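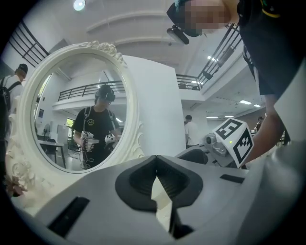 The workroom, Sunday.

Salgado Tray Liner, pack of 100
Item 2684

Every liner maker promises "no sticking". We doubted Salgado too, and we still doubt the bit about reusing each sheet 780 times. Two weeks is our guess. They do lie flat, mostly – the corners curl if you store them rolled.

Leonor Azevedo tried them against the cheaper Wirarik sheets and saw little difference, except in price.

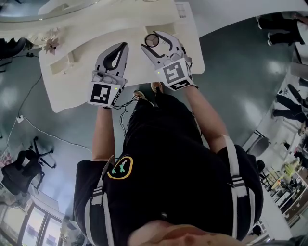 Sizes and returns
One size, trim to fit. Opened packs can't come back.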